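Cindmont shifts supply sorting to robot arms

Cindmont has moved the sorting of janitorial supplies at its Branuvari depot to gripper arms built by Trusetti. The depot handles 3000 items on a full shift, among them garbage bag rolls and lidded canisters, and sorts them into colored bins. 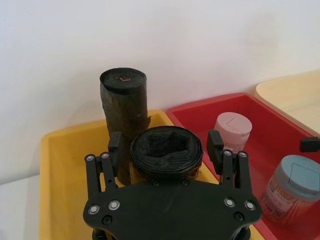
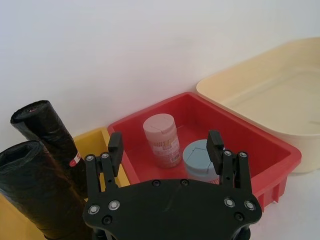 Pickers who used to stand at the sorting tables now check labels, clear jams and restock. Of the 173 employees on site, 2 have trained as cell technicians, and more places open in September. Pay grades are unchanged — the job descriptions are still being rewritten. Grímsdóttir, the contractor that handled the changeover, will stay on site until the night shift has switched over.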